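Trerden (home-built robot)
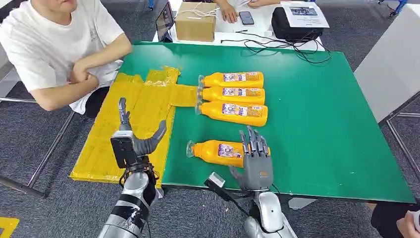
Trerden is a two-armed tabletop robot built in a shared workshop in Udville. It was begun in June by a small group of members who wanted a machine that could tidy small household things, and it has grown a good deal since then, in the patient, slightly roundabout way that such projects do. Its name covers the arms, the hands and the software together, although members often use it for the pair of arms alone.

Background

The Udville workshop had for some years been a place for woodworking and bicycle repair, and the robot was its first long project with moving joints. The earliest version, remembered fondly as Foley, had one arm and a simple two-finger grip. It could pick up a block of wood if the block was set down in just the right spot, and a good many pleasant evenings went into finding out where that spot was. Foley's controller was later taken apart for its power supply, and its base plate still serves as a drilling jig.

Design

Trerden works with two arms side by side, each ending in a gray five-fingered hand. The arms reach over a large green table, and most of the practice work is done with light, easily replaced objects. Plastic bottles have been the favorite for a long time – they roll when nudged, so a careless approach shows itself at once.

The control program, called Fletow, runs on an ordinary laptop. It keeps a store of recorded movements and blends them together to suit the place where an object is lying. The store held 1,193 recordings at the end of the first summer and 2,317 by the time the second hand was fitted. Fletow was written from scratch by members, and parts of it have been rewritten more than once, most of all the part that decides how far the fingers should open.

Bottle task

The best-known exercise is the bottle task, in which orange bottles with clear caps are laid on their sides on the green surface and are to be moved onto a yellow taped area on the left half of the table. The yellow area is made of overlapping strips and is wrinkled in places, and members have grown rather attached to it, having talked several times about replacing it with something smoother and never having done so.

A full session is 25 attempts, after which the motors are given a rest and everyone has something to eat. Bottles lying close together are considered the harder case, as the fingers need room on both sides.

Current state

As of 2022-11-13 the store contained 3,094 recordings. Work was continuing on the wrist cabling, which tends to loosen after long sessions, and on a quieter set of gears for the left shoulder.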